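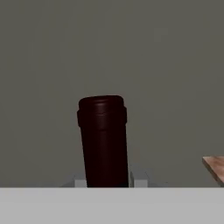

# Let people bring the cheap bottle

*20 May 2022*

I have been hosting dinners and going to dinners for most of my adult life, and I want to make a case for something small. If you invite me to your house and I show up with an inexpensive bottle of wine, I would like you to say thank you and open it. I will do the same for you. I think this arrangement used to exist and I think we have let it slip away, at least among the people I know in Balstead.

Let me tell you what set me off. Last July I went to a birthday dinner, very nice, big table in the yard, and on the way in I handed over a red I had picked up at the supermarket for less than the price of a movie ticket. The host looked at the label, then looked at her phone, and then (I swear) read me the rating out loud. It was not a good rating. She wasn't being mean! She just had the app open because she'd been checking everyone's bottles as they came in, like a customs officer with a nice haircut. Mine went on the counter behind the bread and I never saw it again.

I drove home annoyed, and I've been a little annoyed ever since.

When I was a kid my parents had people over all the time, and wine came in two kinds, red and white. My father bought whichever one was closer to the register. Guests brought a bottle, or a pound cake, or a bag of tomatoes if it was that time of year, and it all went on the table in a heap. My aunt once brought half a ham. I don't remember one conversation about where any of it came from, except the ham, which had a long story attached to it involving a raffle.

Somewhere along the way bringing something turned into a test. You stand in the aisle thinking, is this one too cheap, is this one so expensive it looks like I'm showing off, do they drink natural wine now, is that still a thing. I know a couple who stopped accepting invitations for a whole winter when money was tight. They could have come with empty hands and we'd have been thrilled. They didn't want to come with empty hands, though, and they didn't want to come with the cheap bottle either, so they stayed home and we had dinner without them. That bothers me more than any rating.

I brought this up with my friend Zofia Krajewska, who knows a lot about wine and has the patience to talk to me about it anyway. I expected her to defend the fancy stuff. She did, a bit. She told me about a bottle a friend of hers opened at an anniversary that had cost 275 dollars, and she could still describe how it tasted, and I believed her. "But I wouldn't want it with your chili," she said. Fair. My chili would flatten anything.

And that's really all I'm asking for, a bit of sense about the occasion. I have nothing against people who love wine and spend money on it. People spend money on fishing rods and concert tickets and dogs with complicated stomachs. If you've been saving a special bottle and you want to open it with me, please do, I'll sit up straight and pay attention. What I object to is the special bottle becoming the entrance fee for an ordinary evening of pasta.

Now, the argument against me. I've heard it from my brother-in-law, so I've heard it at length. He says a gift shows how much thought you put in, and grabbing the nearest thing off the shelf tells your host you didn't think about them at all. I do see that. There's a version of the cheap bottle that is plain laziness, and I've been guilty of it, running into a gas station with my coat half on. But thought and money are different things. I'd take a 9-dollar red from somebody who remembered that I don't like white over a pricey gift box from somebody who has never once asked. He has no good answer to this and usually goes to check on the grill.

There's also the question of what happens to the bottle once it's in the door. My feeling is that the host should open it that night, or at least offer. I know the etiquette books say the host gets to put it away, and sure, if it clashes with dinner, put it away. But when you tuck someone's bottle behind the bread and pour your own, they notice. They notice even when they're laughing at your story about the plumber. Pour everybody a splash of it! It takes two minutes. If it's awful, you can all agree it's awful, and some of the best talk I've had at a table began with a wine that tasted like wet cardboard.

For a while I thought the fix was to tell guests not to bring anything. I tried it for most of a year. It doesn't work, because nobody believes you, so half of them show up with flowers and the other half stand in the hallway apologizing. People like to carry something through a door. I've made my peace with that, and these days when someone asks what they can bring I say "a bottle of anything, keep it under fifteen bucks." You would not believe how their shoulders drop when they hear a number.

So that's my house rule, and you're welcome to borrow it. We're having people over again next month, probably the chili, and the corkscrew is in the drawer to the left of the stove.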